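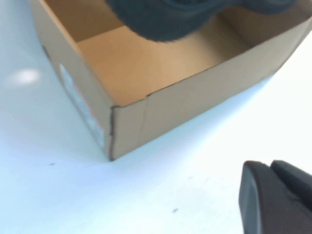 «La noche antes dormí tres horas y encima soñé que se me olvidaba el dorsal»

Quedamos a las nueve de la mañana en una cafetería enfrente de la piscina municipal, y cuando llego ella ya va por el segundo café con leche. Viene de nadar, con el pelo chorreando y una tostada a medias (que no me ofrece, todo hay que decirlo). Llevaba meses queriendo hacerle esta entrevista, desde que me enteré de que había terminado el Belay, ese swimrun por la costa que en el club medio mundo conoce de oídas y que casi todos dejamos para el año que viene. Me ha pedido que no ponga su nombre, porque en el trabajo no saben que entrena a mediodía, así que os tendréis que conformar con su voz.

Lo primero que le pregunto es cómo se le ocurrió, porque hace tres años no corría ni para coger el autobús. Se ríe. «Yo nadaba, y nadaba bastante bien, de niña competí. Pero correr me parecía un castigo. Me apunté a un relevo con unas compañeras porque les faltaba una nadadora y cuando llegué a la meta me dio una envidia tremenda ver a las que lo hacían entero. Me fui a casa enfadada, te lo juro.»

El enfado le duró un invierno. En marzo ya estaba apuntada a un swimrun corto en el embalse de Bramoline, con agua a una temperatura que prefiere no recordar. «Hay un tramo de 700 metros nadando y otro de 800 justo después, con una cuestecita en medio. La cuestecita, dicen en la web. ¡Era una pared! Subí a cuatro patas, con las palas puestas, haciendo clac clac contra las piedras.»

Le pregunto lo que me preguntáis siempre en los comentarios, lo de nadar con zapatillas. Yo lo he probado una vez y sentí que arrastraba dos ladrillos. «Al principio es horrible. No te mueven las piernas, y si vienes de la piscina tu orgullo sufre mucho. Luego te acostumbras al pull buoy y casi ni las mueves, tiras de brazos y ya está. Lo que sí te digo es que no estrenes nada el día de la carrera. Yo estrené calcetines en Bramoline y perdí dos uñas.»

¿Y qué zapatilla? Aquí se pone seria y deja la tostada. «Ligera, que drene y que no te baile cuando se llena de agua. Hay gente que corre con unas de trail enormes y sale del agua con una pecera en cada pie. Yo las quiero de tejido, ajustadas, y me da igual el color. Las mías las meto en la piscina un par de veces al mes, a última hora, cuando el socorrista me deja.»
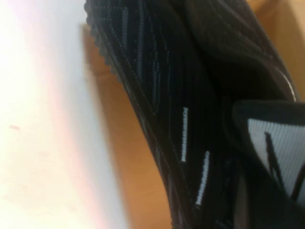
Zapatilla negra de punto, muy de cerca.

Pasamos al Belay. Salieron a las siete y media y ella llevaba el número 517, que se había aprendido como si fuera el del DNI. El recorrido va saltando de cala en cala, con mucha piedra suelta y un par de entradas al agua en las que hay que sentarse y dejarse caer. «Yo iba en pareja, claro, atadas con la cuerda. Mi compañera corre mucho más que yo y yo nado mucho más que ella, así que nos pasamos la mañana tirando la una de la otra. Discutimos una vez, por un gel. Ella decía que tocaba y yo que no me entraba. Me lo tomé, y tenía razón ella, pero eso no lo pongas.» (Lo siento, lo pongo.)

El peor rato llegó cruzando la bahía de Umik, con el viento de cara. «Levantaba la cabeza para buscar la boya y solo veía ola. Conté brazadas de 50 en 50, era lo único que me tranquilizaba. Al salir me temblaban las manos y no podía bajarme la cremallera del neopreno. Una señora del avituallamiento me puso un trozo de sandía en la boca directamente, como a un bebé. No sé quién era, pero la quiero.»

De la meta se acuerda poco. Del suelo, dice, porque se tumbó. Y de que le dolía todo el cuello por el roce, que es un clásico. «Vaselina, vaselina y más vaselina. Y aun así.»
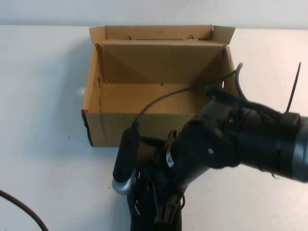 Lo que viene ahora

Le pregunto por la temporada que viene y se le escapa una sonrisa que no le había visto en toda la mañana. Quiere hacer la Wakier en agosto, que tiene menos metros de natación y muchísimo más desnivel, o sea, justo lo que peor se le da. «Por eso mismo. Nadar ya sé. Ahora estoy saliendo al monte con un grupo que me espera en todos los cruces, pobres.» Entrena cinco días, seis si el trabajo afloja, y la fuerza la hace en casa, con gomas, viendo series.

También le pregunto si echa de menos la piscina de antes, la de competir y mirar el crono. Se lo piensa un rato, removiendo un café que ya no tiene nada. «Un poco el olor. Lo de mirar el crono, nada. En el swimrun salgo del agua y lo primero que busco es dónde está mi compañera.»

Antes de despedirnos le pido un consejo para quien esté dudando. «Que busque una prueba corta, que convenza a alguien con quien se ría y que pruebe la cuerda antes en un sitio donde haga pie. Nosotras la probamos en el mar y nos hicimos un nudo en las piernas a la primera.»

Paga ella, que conste. Y me ha liado para ir a nadar con zapatillas el próximo mes, a última hora, si el socorrista nos deja a las dos. Ya os contaré.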